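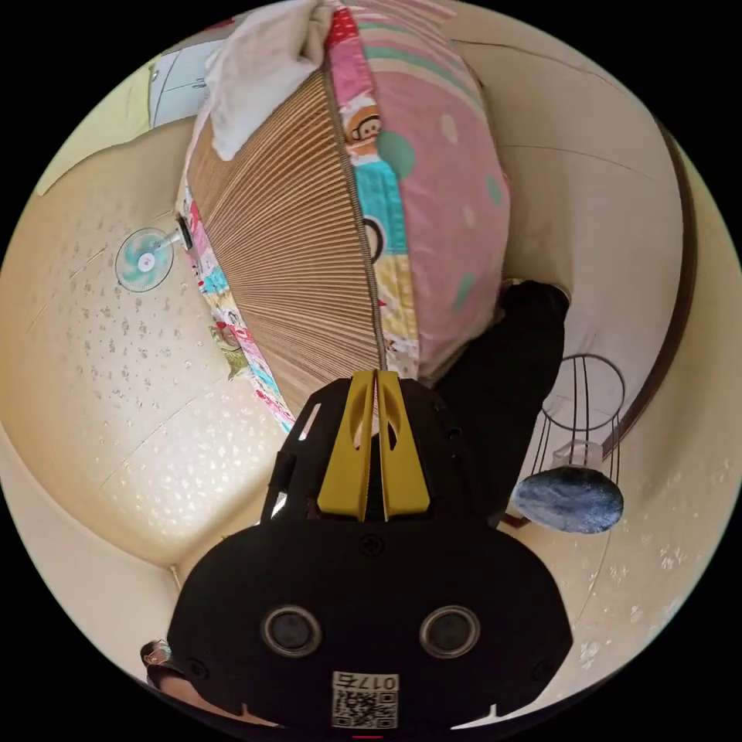

Yellow fingers, pink quilt, tan mat.

"It wants to bite the middle," said Meron Jemal, leaning so close to the screen that her nose nearly touched it. "Look at the scores! Run 48 and it still loves the middle."

Tsehay Worku pulled up a stool. The planner drew its guesses as little green crosses, and they had all piled up on the fattest part of the roll, where two fingers could do nothing but push.

"It thinks big means good," Tsehay said.

"It thinks big means solid. Nearly 200 demos of boxes, what else would it think?"

They had called the planner Tamiru, after nothing in particular, and both of them had fallen into talking about it as if it were a clever, stubborn nephew. Meron scrolled back through the log to frame 2628. The mat on one side, the quilt on the other, and between them the patchwork strip, with the cartoon monkey looking out of it.

"There," she said. "The seam. That's where I'd go. There's an edge, there's a bit of slack, you could get a finger under it."

"So tell him."

She did. It took eleven lines: a term that rewarded edges, a smaller one that punished anything too round to pinch. She took out two of the lines, swore, put one back, and ran it.

The crosses trembled. A few hung on in the middle. Then they began to slide, first one, then a whole crowd of them, up over the pale and green dots and along the patchwork, and the best score of the lot settled right beside the monkey's ear.

Tsehay whooped so loudly that someone in the next room dropped a spoon.

"Again," said Meron, already typing. "From the other side this time. Go on, Tamiru, show us again!"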